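Bench Cell Purchase: Frequently Asked Questions
Equipment planning, Pukville site
Revised 7 October 2024

Read this page before you submit a request for a gripper, an arm or a table. Most requests are sent back over missing spare parts or an unmeasured work surface.

What does a standard bench cell include?

A white-topped table, a two-finger parallel gripper with its mounting hardware, a wrist camera, and cabling. The arm is quoted on a separate line.
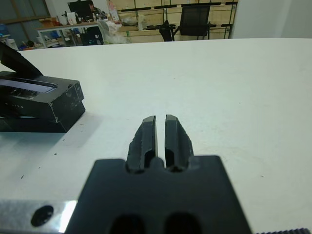
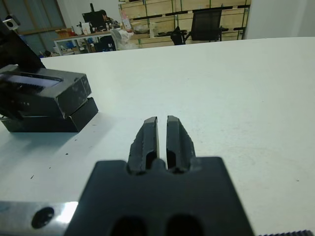

Wrist camera views, gripper over the tabletop, fingers a short way apart.

Debashish Miah wrote in to say that the quote form still treats fingers as part of the gripper, and that his group lost most of a quarter waiting for approval on a second set. He asked for fingers to be listed as a consumable. The form was changed, and fingers now go on line 14 with pads and screws.

How much should I budget for one gripper?

3,640 dollars for the Bralo unit, including the adapter plate. Shipping is extra. Do not use last year's price list; it leaves out the plate.

How much for replacement fingers?

276 dollars per pair. Plan on two pairs per gripper in the first year. Scuffed tips are normal and do not call for replacement. Replace a finger when it is bent, cracked, or no longer closes flush with the other one.

Can I buy a cheaper gripper and make the plate in house?

Yes, if the shop has open hours. Enter the labor as a cost. Requests that show in-house work as free are returned.

Does the table have to be bought new?

No. Any rigid, flat table with a matte white top is accepted. Glossy tops throw glare into the wrist camera. Measure the top and attach the numbers to the request, along with the reach of the arm.

Do I need a separate room?

Not for the low-force cells covered on this page. A cell can share a room with desks and shelving once the safety review is signed. Mark desks, chairs and walkways on the floor plan.

What is the difference between the Flalteo and Zalewska service plans?

Flalteo covers parts and return shipping. Zalewska covers parts, return shipping and a loaner during repair. Choose Zalewska if the site has only one working gripper.

Is there a limit below which I can skip the approval step?

Orders of 200 dollars or less go straight to purchasing. Splitting a larger order to get under the limit is not allowed.

When does the next budget round close?

In December. Quotes must still be valid when the round closes, so ask the supplier for an extended date.

Who answers questions about the form?

Tharushi Matubbar, equipment planning. Include the quote number in the subject line.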